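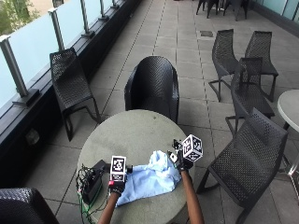
테라스 원탁에서 진행한 천 다루기 작업. 양손의 기구에 흰 바탕 검은 무늬 마커가 붙어 있다.

공방 소식: 손에 드는 그리퍼 Tovden, 제작 경과

2023년 12월 21일

공동 작업장 Brisemura의 로봇 모임이 지난 8월부터 만들고 있는 손잡이형 그리퍼 Tovden의 경과를 정리한다. 지난 호에 짧게 예고가 나간 뒤로 도면을 보고 싶다는 문의가 여러 번 있었다. 도면 이야기는 뒤쪽에 적었다.

Tovden은 사람이 손에 쥐고 쓰는 집게다. 모터가 없고 손가락 힘으로 여닫는다. 사람이 이 집게로 옷을 펴고 접으면 손의 움직임과 집게에서 본 화면이 함께 기록되고, 그 기록을 작업대에 고정한 로봇 팔 Nadine의 학습에 쓴다. Nadine 끝에는 같은 모양의 집게를 모터로 움직이도록 만들어 달 계획이다. 팔을 리모컨으로 조종해 기록을 모으는 방법도 초여름에 시험했는데, 셔츠 한 장을 펴는 데 시간이 너무 걸려서 그만두었다.

설계는 Hala Fawzy가 맡았고, 기록 프로그램은 Védís Dalsgaard가 썼다. 본체는 작업장 3D 프린터로 출력한다. 집게를 최대로 벌리면 110밀리미터이고, 카메라와 받침까지 얹은 한 손의 무게는 700그램이다. 처음 목표보다 무겁다. 오래 들고 있으면 손목이 먼저 지치기 때문에 지금은 한 사람이 열 번 접고 교대한다. 다음 판에서는 손잡이 속을 더 비우고 카메라 받침을 얇게 할 예정이다.

손잡이 각도는 여러 번 바꿨다. 첫 판은 손잡이가 집게와 직각이었는데 탁자 위의 천을 집으려면 팔꿈치를 어깨 높이까지 들어야 했다. 지금 판은 손잡이를 눕혀서 앉은 채로도 쓸 수 있다. 대신 주머니나 소매 안쪽처럼 좁은 곳에 넣으면 손등이 닿는다. 이 문제는 아직 남아 있다. 장갑을 끼고 쥐는 사람이 많아 손잡이 둘레도 그에 맞춰 키웠다. 맨손으로 쥐면 조금 헐겁다.

위치를 재는 방법

손의 위치는 마커로 잡는다. 기구에 무늬가 다른 마커를 여러 면으로 붙여 두고, 작업대 쪽에 고정한 카메라가 그 무늬를 읽어 위치와 방향을 계산한다. 손목을 돌려도 어느 한 면은 카메라를 향하게 하려는 배치다. 두 손이 겹치면 한쪽이 가려져 값이 튀는데, 짧은 구간은 앞뒤 값을 이어 메우고 긴 구간은 버린다.

마커는 처음에 일반 종이에 인쇄해 풀로 붙였다. 모서리가 들떠서 무늬가 휘었고, 그 상태로 모은 기록은 손이 제자리에 있는데도 떨리는 것으로 나왔다. 무광 스티커로 바꾼 뒤에 떨림이 줄었다. 유광은 쓰지 않는 편이 좋다. 밝은 곳에서는 빛이 반사되어 검은 칸까지 하얗게 읽힌다.

실내 작업대에서만 모으던 것을 테라스까지 넓힌 것도 빛 때문이었다. 작업대 조명 아래에서만 배운 모델은 창가로 옮기기만 해도 천의 가장자리를 놓쳤다. 그래서 장소를 바꿔 가며 모으기로 했고, 천도 얇은 것과 두꺼운 것을 섞었다. 테라스의 회색 원탁은 작업대보다 좁아서 옷을 완전히 펼치기 어렵다. 접는 순서를 바꾸어 소매 쪽을 먼저 모으는 사람도 있고, 한쪽을 탁자 밖으로 늘어뜨린 채 접는 사람도 있다. 방식은 통일하지 않고 기록에 메모만 남긴다.

집게에서 본 화면

집게 쪽 카메라에는 시야가 넓은 어안 렌즈를 썼다. 일반 렌즈로는 천을 집는 순간 화면이 천으로 꽉 차서 지금 탁자의 어디쯤인지 알 수가 없었다. 어안 렌즈는 가장자리가 심하게 휘지만 주변이 같이 들어온다. 학습할 때 휜 화면을 펴서 넣을지 그대로 넣을지를 두고 의견이 갈렸고, 두 가지를 모두 돌려 본 결과 차이가 크지 않아 그대로 넣기로 했다. 펴는 과정을 빼면 프로그램이 간단해진다.

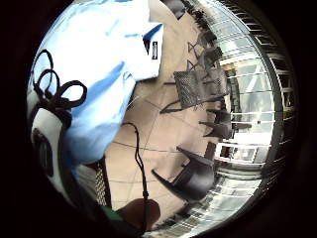
그리퍼 카메라의 화면. 왼쪽에 하늘색과 흰색이 도는 천, 그 너머로 타일 바닥과 의자, 밝은 유리면이 휘어져 보인다.

밝기는 해결이 덜 됐다. 유리로 빛이 많이 들어오는 자리에서는 밝은 쪽이 하얗게 날아간다. 노출을 자동으로 두면 집게를 돌릴 때마다 천의 색이 변하고, 고정해 두면 밝은 쪽이나 어두운 쪽 하나를 포기해야 한다. 현재는 천에 맞춰 고정하고 바깥은 포기하는 쪽으로 쓰고 있다. 옅은 색 옷은 윗면이 빛을 받으면 주름이 잘 안 보이므로 같은 옷을 방향만 돌려 한 번 더 기록한다.

선도 자주 걸린다. 카메라 선이 천 위로 늘어지면 화면에 들어오고, 접을 때 옷자락과 함께 집히기도 한다. Hala Fawzy는 선을 손목에서 팔꿈치까지 벨크로 띠로 붙이는 방법을 권한다. 띠는 공구 벽 셋째 서랍에 있다. 쓰고 나면 같은 서랍에 돌려놓기 바란다. 무선으로 바꾸는 안도 나왔지만 전원까지 손에 얹으면 무게가 다시 늘어나 보류했다.

기록과 프로그램

지금까지 쓸 수 있는 기록은 467건이다. 한 건은 옷 하나를 펼치거나 접는 동작 하나를 처음부터 끝까지 담은 것이다. 도중에 옷을 떨어뜨린 기록도 다시 집어서 끝냈으면 남긴다. 마커가 오래 가려진 것, 양손 시간이 어긋난 것은 뺐다.

시간 어긋남은 가을 내내 골칫거리였다. 왼손과 오른손 카메라가 따로 시작되어 한쪽이 늘 늦었고, 늦는 정도도 매번 달랐다. Védís Dalsgaard가 만든 프로그램 Cao는 시작할 때 두 집게를 맞부딪치게 하고 그 순간을 양쪽 기록에서 찾아 맞춘다. 단순한 방법인데 잘 듣는다. 맞부딪치는 동작을 빼먹으면 그 기록은 쓸 수 없으니 시작 전에 벽에 붙은 순서표를 확인한다. Cao는 끝날 때 파일 크기도 검사하므로 저장 공간이 모자라 중간에 끊긴 기록도 바로 드러난다.

Nadine으로 돌려 본 결과는 아직 내세울 만하지 않다. 펼쳐 둔 수건을 반으로 접는 동작은 되는 날이 더 많다. 셔츠는 깃과 소매를 구분하지 못하고 엉뚱한 곳을 잡는다. 구겨진 상태에서 시작하면 첫 집기부터 빗나가는 일이 잦다. 사람이 할 때는 천을 한 번 털어 모양을 보고 잡는데, 고정된 팔은 움직이는 범위가 좁아서 털어 내는 동작을 그대로 따라 하지 못한다. 털기를 뺀 기록을 따로 모을지, 팔의 설치 높이를 올릴지는 1월에 정한다.

집에서 만들려는 회원에게

출력 파일은 작업장 공유 폴더의 Tovden 항목에 있다. 현재 올라간 것은 2판이다. 출력할 때는 집게 손가락을 눕혀서 놓아야 층이 갈라지지 않는다. 손가락 안쪽에 붙이는 고무판은 두께가 고르지 않으면 얇은 천이 한쪽으로 빠지므로 여러 장을 겹치지 말고 한 장으로 자른다. 경첩 나사는 끝까지 조이면 뻑뻑해진다. 손을 놓았을 때 스프링 힘만으로 벌어지는 정도가 맞다.

마커 파일은 크기를 바꾸지 말고 원래 크기대로 인쇄한다. 프린터 설정에서 용지 맞춤이 켜져 있으면 조금 줄어서 나온다. 인쇄한 뒤 자로 한 변을 재고 Cao 설정 파일에 적힌 값과 비교한다. 집에서 모은 기록을 모임에 보태고 싶으면 카메라 보정 파일을 같이 올려야 한다. 보정 파일이 없는 기록은 받아도 쓰지 못한다.

안 입는 옷도 받는다. 단추가 있는 셔츠와 얇은 재킷이 부족하다. 세탁한 것만 입구 선반의 파란 상자에 넣으면 된다. 돌려받을 옷은 이름을 적은 종이를 핀으로 꽂아 둔다.

최근 소식
- 레이저 커터 렌즈 교체와 사용 시간 변경
- 납땜 작업대 환기 팬 설치
- 중고 스테핑 모터 나눔 목록
- 3D 프린터 필라멘트 보관함 정리
- 가을 공개 작업일 정산

문의: Brisemura 공동 작업장 소식지 편집부 | © 2023 Brisemura | 맨 위로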